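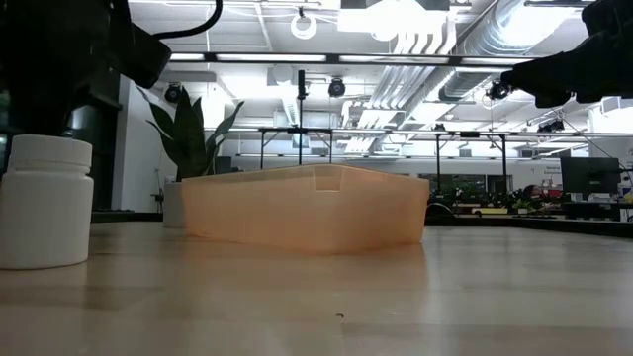 February, 9:40 in the morning

Bench for the repotting work is now ready. Usa Rungrueang and I moved the snake plant next to the orange bin, so the soil can go in the bin and does not fall on the table. Last time we worked directly on the wood and I found grit in the seam for many days after.

The plant still stays in its white pot. I want to take it out this afternoon and look at the roots. Vichien Mahawong thinks it has become too tight, because the last 2 waterings ran through very fast. I am not so sure – it can also be that the old mix has dried too much and does not hold water anymore. We will see when it is out.

Mix to try: 40 parts of bark and grit, the rest is the ordinary Palemow potting soil. Usa would like 20 parts only. She did it so with the plants for the Trostmont office and they are growing well, but that office is warmer than our room. I will write here which one we used.

Please do not rinse the orange bin with hot water. The one before it became bent and did not sit flat after.

To do before we start:
– bring the small brush and the scoop from the shelf
– cut the dead tips with clean scissors, not with the paper ones
– ask Mohammed for the pot number 16, if they have it back
– wipe the table with a damp cloth only, the shine gets spots

After repotting no water for some days. I know it is tempting. Vichien will look at the leaves in the mornings and write one line each time, also when there is nothing new.

Open question: can we divide the plant now or wait until it is warmer? Usa says wait. I agree for now, but if the roots are already in two clumps I would like to talk again.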